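Monholm cell 2 – simulated wrist view, bowl handling

Maintained by the Fesa setup group. Last revised July 26, 2023.

Contents
2255 rendered clips from the simulated copy of cell 2, each 60 frames long. The set is used to check gripper alignment before a new setup file goes to the real arm at Gretmont. All images are rendered, with no camera footage mixed in.

Setup
Load the Padilla scene file first, then the gripper model. The finger zero must be set with the jaws fully closed. If you set it with the jaws open, the fingers stop short of the rim and the grasp check fails on every clip. Bowl position is drawn fresh for each clip. Wrist rotation is limited to 90 degrees either way.

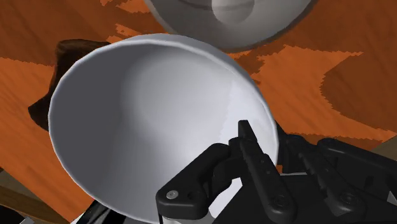

Rendered wrist view: gripper on the rim of a white bowl, second bowl behind.

Contact is checked on both sides of the rim – one finger outside the bowl wall, the other inside. Clips where both fingers end up outside are moved to the rejects folder and do not count toward the total.

Known issues
– The wood texture on the tabletop is low resolution and shows jagged edges between light and dark patches. It has no effect on contact.
– 240 clips were rendered with the old finger link lengths. They are listed in old_links.txt and should be left out of alignment checks. New renders are planned for September.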